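Cirnwood Open Day thread. I got in, I stayed the whole afternoon, my feet hurt and I have so much to tell you. Going to post this in pieces while it's fresh.

214 shares · 38 comments

Background for new followers: Skidik is a small outfit in Jarkunport that works on teaching robots to do housework. Cirnwood is the old residential block where they run it. Regular apartments, regular furniture, and once in a while they open the doors and let people like me wander through.

I've been trying to get a spot since last May. They let in 340 people for the whole day, in little groups, and the sign-up page filled before I'd finished my coffee. Got in off the waiting list this time!!

First stop was the ground floor, where they do the talk. Folding chairs, a projector that was slightly too dim, and a very good twenty minutes on why laundry is so hard for a machine. I took four pages of notes and can read maybe two of them.

The short version: a cup is always the same cup. You can pick it up a thousand times and it has the same rim and the same handle. A shirt has no shape of its own. Drop it twice and you've got two different objects as far as the robot is concerned.

And cloth hides itself! The sleeve you need is under the part you can see. People reach in and feel around without thinking. I fold laundry while watching TV and I've never once looked for the corner of a pillowcase on purpose. My hands just find it.

9 shares · 12 comments

So the way they go at it is with hand-held grippers. A person holds one in each hand, and does the chore using the grippers in place of their own fingers. There's a camera on the tool, so the recording sees the job from right where the fingers are. Later a robot arm with the same kind of fingertips can learn from it.

I'd read about this before and pictured something delicate, like surgery. It's much more like doing chores in oven mitts. You've got two fingers per hand, they open, they close, and that's your whole toolkit for the afternoon.

One chore, start to finish, is what they call a run. The target for the laundry set is 2,000 runs. The whiteboard by the stairs said 1,585 when I walked past it, and somebody had drawn a little sock next to the number. I love that sock.

Then upstairs in groups. The hallway smelled like somebody's lunch, and we had to squeeze past a bicycle. I mention it because the last robot demo I went to was in a hall with blue lights and a smoke machine, and I learned nothing there.

We stood against the wall and were asked to keep our voices down, mostly so the person working could concentrate. Fair! I would be terrible with an audience.

What I noticed first was how slow it is. Good slow. When I fold at home I flap things around and fix it at the end. With grippers you plan a grab before you make it, and then you do it, and then you look at what you've got. Every run was different and I watched each one like it was a penalty shootout.

17 shares · 6 comments

Things I asked and the answers I got, as well as I can remember them:

Do they ever throw out runs? Yes, plenty, but a fumble alone doesn't get a run thrown out. A grab that misses and gets fixed is worth keeping. The robot is going to miss too and it needs to have seen what you do next.

Why not do it all in a lab with one table? Because then it learns that table. They want it messy, with different furniture and different light and stuff on the shelves. (I have offered my apartment. Waiting to hear back.)

Do your hands get tired? "Thumbs," said the person at the door, instantly, before I'd gotten to the end of the question. They swap people out often.

How do you pick which clothes? Whatever's around, then they fill in what's missing. They're short on stretchy things at the moment and long on towels.

Is there a robot doing this yet? There's one downstairs in a back room and it can flatten a towel. I saw it do it. It took so long that a kid in our group sat down on the floor to wait, and when it finally got the last corner down the whole room clapped, me included.

31 shares · 9 comments

And yes, they let us try! There's a practice corner with a pair of grippers and a basket of old dish towels. You get five minutes each.

My five minutes, reported in full: I picked up a towel. I picked up the same towel again. I got it in half, sort of, and then my left hand let go when I was telling my right hand to. The woman after me did three neat folds in a row and I have decided she plays the piano.

What surprised me was how much I missed being able to feel anything. You squeeze and you have to look to know whether you've got one layer or two. I kept leaning in closer and closer until my nose was practically in the towel.

By the end I'd worked out one trick, to come in low and let the fabric bunch up between the pads before closing. I felt like a genius. Then I saw it written on the practice sheet taped up beside me, third line down.

There was also a table for Zeleke, which is the project where they share the recordings with schools. A teacher can ask for a set of 300 short clips and have students sort them, by type of grab, or by whether the grab worked. I wish we'd had that when I was in school, we got a sheet about levers and one pulley between all of us.

I talked there way too long and held up the line. Sorry to everyone behind me. I now have a sticker, a flyer and a very strong opinion about pillowcases.

Okay, pictures! Both from the laundry work, grippers and all. I keep going back to look at these. 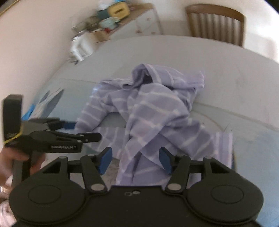
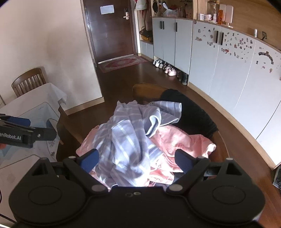 Laundry at Cirnwood, Feb 19, 2020. Striped cloth on the white table first, then the heap on the armchair.

62 shares · 21 comments

Look at the blue fingertips in both of those. That's all you get to work with! Next time you pull a shirt out of a pile, try using just a thumb and one finger on each hand and see how far you get. I tried it tonight with a fitted sheet and had to lie down.

I like the armchair one best, I think. A demo always gives you one shirt, centered, on a clean surface. My laundry has never looked like that in its life. It looks like that chair.

A few practical notes if you want to go to the next one. Wear shoes you can stand in. Eat first, the snack table was crackers. Get there early enough for the talk, the upstairs part makes a lot more sense after it. And put your name down for the practice corner as soon as you walk in, the list was full an hour before closing.

It's a ten-minute walk from the Jarkunport ferry stop, uphill going, and the elevator in the building is tiny, so if stairs are a problem write to them ahead of time and they'll sort out a slot for you. They were really nice about that with a man in my group.

No date for the next one yet. I'll post when I hear. I'm going to practice on dish towels with kitchen tongs until then, and I'm only partly kidding.

44 shares · 17 comments

Comments

towelcorner: The kitchen tongs thing works!! We did it at my daughter's birthday, socks into a bucket, two minutes on the timer. Chaos.

ferryside_reads: Were kids allowed upstairs or only for the towel robot? Mine is seven and would lose her mind over this.

Author: Upstairs too, as long as they can keep quiet for a bit. There were a few in my group and they did better than the adults.

mk_bolts: Did they say anything about fitted sheets? Asking as a person who rolls them into a ball.

Author: I asked! They laughed. Not on the list for this set.

plainhem: I sew for a living and the bit about not feeling one layer or two got me. I check that with my fingertips all day long. Would love to have a go with those.

oldquay22: was in the group after yours, the towel robot dropped it twice and then got it on the third try. huge cheer

Author: I'm so jealous. I would have stayed for three tries.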